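Step count way off after phone update??

Posted by drarkon_ridge

Updated my phone in March and now the Rimalero app says I walk 2,000 steps before breakfast. I don't. Kitchen, kettle, couch. Watch on my wrist says 236 for the same stretch. Tried restarting, tried reinstalling. Is the motion chip stuffed or is it the app? Phone sits in my dressing gown pocket if that matters

tallpoppy7

Had the same. Check if the app is reading both devices - under Sources or Data Sources, depends on your version. If phone and watch are both ticked it can add them together insted of picking one. Untick the phone, close the app properly, give it an hour.

Old days won't fix themselves. You have to delete the phone entries by hand, bit of a pain. I had roughly 700 to get through, did it over a couple of evenings.

If the watch is the only source and it's still high, come back and say what model.

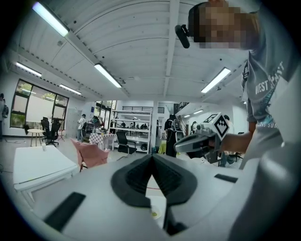
Hand-held gripper, black V-shaped fingers

Cortés_on_foot

Above is right about sources but also check the calibration. Settings, privacy, motion, reset. Then go for a proper walk outside with location on, 20 min or so. Pockets are terrible for this, loose ones especially, the phone swings and each swing can get counted. Try a tighter pocket for a day and compare.

I doubt its the chip. When mine died it read zero, not too many.

juvach_fan

just use the watch, phone ones are all rubbish. got rid of mine ages ago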